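Minutes, picture book and activity list meeting, 2020-09-01

**Present:** Tania Uddin (chair and minutes), plus the editorial, design and sales teams at Graltero
**Apologies:** the Kanaan printing office

### 1. Last meeting

The July minutes were accepted with one fix: the Flestik sticker book is the square format, and we had it down as tall. Everyone is still very happy with the square. It sits so nicely in small hands!

### 2. Pirate puzzle book

We started with this one as the first full colour pages had come back, and they are a joy. The treasure map that runs across the middle spread got a round of applause (a real one, with people standing up). It's 36 pages, as planned, and the mazes now get harder as you go, so a younger child can start at the front and an older brother or sister can be handed the back half.

Points raised:

- The word search on the parrot page has "galleon" spelled with one L in the grid and two in the list. Editorial to fix.
- The spot-the-difference with the two ships is lovely but too dark in the lower corner. Design will lighten the water.
- Sales would like the answers upside down on the same page. Editorial would like them at the back. We talked about this for quite a while. Agreed: at the back, with a small crab on each puzzle page pointing the way.
- The knot-tying page stays. It was tried out with a Year 2 class and they wouldn't put the string down.

The working title is still the working title. Please keep sending ideas, the sillier the better.

### 3. Doodle book: undersea

Tania showed the new sample pages from the illustrator, who has had a wonderful winter by the look of it. The octopus with eight blank hats to decorate is everyone's favourite, closely followed by the whale whose tummy is left empty for the reader to fill.

There was a good talk about how much to draw and how much to leave. The first samples had a lot of finished detail — gorgeous, but where does the child get to join in? The new ones leave far more white space and feel much more inviting. We agreed to keep going this way and to cut the printed prompts down to one short line a page.

Paper: Kanaan has sent three stocks to try. We went at them with felt pens, crayons and one very leaky glitter pen. The middle weight came out best, with hardly any show-through. The heaviest felt grand but the book wouldn't lie flat, and that's no good to anyone colouring on the floor.

**Action:** design to ask Kanaan for a bound dummy in the middle weight.

### 4. Tadach series

The four Tadach books (farm, jungle, castle, space) are now all written, hooray. Castle has come furthest, with the dress-up pages finished and the banquet scene in pencil. Space needs another look, as the rocket maze can be solved in two moves, and one of those is a mistake.

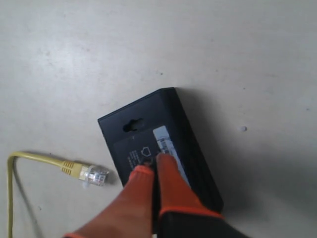

We also looked at the covers side by side. The colours work beautifully as a set, with the orange jungle next to the purple castle looking especially good. Sales asked if the series name could be larger, and design will try it, though not so large that it sits on top of the giraffe.

The rhymes at the start of each book were read aloud, with voices. Farm and jungle are ready to go. The third line of the castle rhyme trips everybody up — "draughty" and "drawbridge" so close together — so editorial will have another go at it.

**Action:** editorial to send a new castle rhyme and a proper rocket maze to the illustrator.

### 5. Story time at the library

We've been asked to bring activity sheets for the next story time, and of course we said yes. We'll take the octopus hats and the easy pirate maze. Someone please bring more crayons than last time, and a sharpener that works.

### 6. Other business

- The box of Flestik misprints is free to a good home. The stickers are fine, it's only the spine that's crooked.
- Thank you to everyone who brought slices. The lemon one has been asked for again.

Next meeting is in the same room, and please bring your title ideas for the pirates.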